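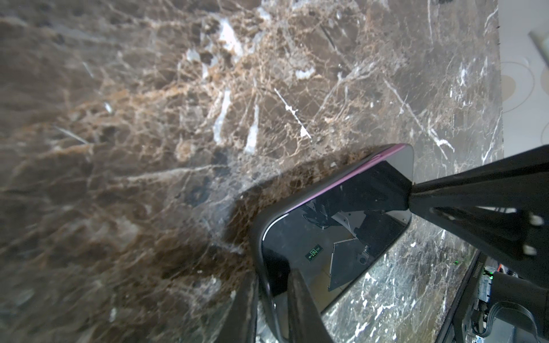 Open day at Kulleo, in the old Vindport bank lobby, which explains the marble. Two of us from Flores made the trip, 24 miles in March sleet. The robot's job was to handle a phone. Black case, pink rim — Zoila Cárdenas had offered hers up before I could look generous. I watched those black fingers on either side of it and thought about the 400 bucks I still owe on mine. Zoila studied the exit sign reflected in the screen. The man from Fadine asked about price, twice, and was handed a brochure. I ate three cookies and kept my phone in my coat.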